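3.2 Storage furniture in the two kitchens

The shelving was the part of the equipment that the kitchen workers mentioned most often in the interviews. In Dernby and in Rantala the clean trays, lids and serving pans are kept on open steel racks, and both kitchens bought these racks in the same year. The workers did not take part in the choice. One cook in Rantala told us that she learned about the new racks when the old wooden cupboards were already carried out to the yard.

We followed the method of Samarakoon and Navickas, in which every storage place is first drawn on paper and then discussed with the people who use it. In total 147 storage places were drawn. A storage place means here one shelf level between two uprights, also when it is shared by several kinds of goods. The drawings were made by the second author in September, before the autumn menu began, and they were checked again after the change of menu.

The workers spoke of the racks in terms of height and of joints. Height was a question for the shorter workers, who could not see what stood at the back of the top level. The joints were a question for everybody who had the cleaning duty. Where two rack units meet, there are two uprights instead of one, and between them remains a gap which a cloth does not enter easily. In Dernby the workers had a narrow bottle brush for this purpose, but it was often borrowed for other work. The holes of the uprights were also named as difficult, as flour and dried soap collect at their edges.

Bolted brackets were judged in two ways. The kitchen manager in Dernby valued that a shelf can be moved to another height with a simple key. The workers answered that in practice the shelves had been moved only once, and that each bolt head is one more thing to wipe. Figure 2 shows a meeting point of this type.

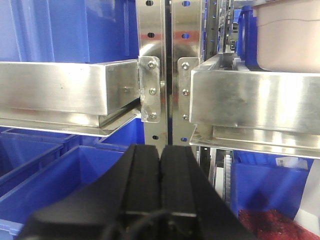 Figure 2. Two perforated steel uprights side by side, with a bolted bracket on each.

Marks and scratches on the steel were not seen as a fault by the workers. They were more concerned with how a surface feels under the hand, and several of them tested it with the thumb while they were talking to us. We come back to this habit in Section 5, where the cleaning routines of the two kitchens are compared.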